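Ticket 8: Hand stops closing partway through grasp, bench task 3
Project: Skodness (student manipulation project)
Opened by: Enikő Gulyás
Priority: normal
Status: resolved, monitoring

Reported behaviour

During the pastry task the hand begins to close, stops before the fingers reach their target and holds there. The controller logs a position timeout at 2000 ms and the script moves on to the lift step regardless. No fault is raised by the arm. Happens on the croissant only. The foam block and the tennis ball both complete normally with the same build.

Setup

Controller software: Plernura, lab branch, no local changes.
Grasp script: the club's own, last edited by the second-year group.
Power: Hutico bench supply, current limit as per the label on the unit.
Object on a glass plate, plate on the felt mat. Arm approaches from the side, palm down.

Steps tried

1. Restarted the controller and re-homed the fingers. No change.

2. Reseated the cable at the back of the hand and checked the connector for bent pins. None found. Ran the wiggle test with the hand idle and watched the packet counter - no drops. Cable ruled out.

3. Checked the wrist bracket bolts with the hex key. All tight. Recorded here only so the next person doesn't repeat it.

4. Swapped the Hutico supply for the spare. Same timeout, same point in the motion.

5. Ran the close command at half speed with finger current logged.
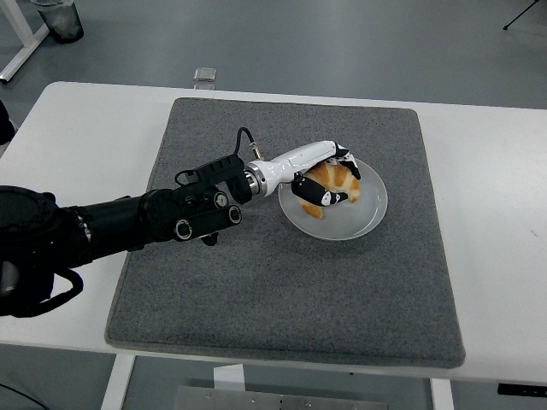 Current on the two fingers doing most of the work climbs as soon as they meet resistance, then goes flat at the soft limit. The other fingers carry on for a short time and then the whole group stops. The hand is behaving as configured. The target in the script is a fixed closed position copied from the foam block task, and the force limit is set low for food items, so the fingers can't reach that target with a croissant in the way.

Cause

Position target and force limit are incompatible for this object. The script treats "limit reached" as "still moving" and waits for the timeout.

Fix

Changed the close step to finish on either condition: target reached, or current flat for 3 consecutive samples. Force limit left where it was. Raising it would clear the timeout but flatten the pastry, and the marking sheet deducts for visible damage.

Also added a check before the lift step. If the close step returns a timeout, the script now stops and prompts the operator.

Result

Two trial runs on 16/02/2024, both completed without a timeout. The lift was clean on the first. On the second the plate shifted a little on the mat but the grasp held.

Outstanding

- Karppinen sheet in the shared folder still lists the old close parameters. Needs updating before the March demo.
- Plate movement to be looked at under a separate ticket.
- Foam block and tennis ball to be rerun with the new close step.

Leaving this open for monitoring until the reruns are logged. E.G.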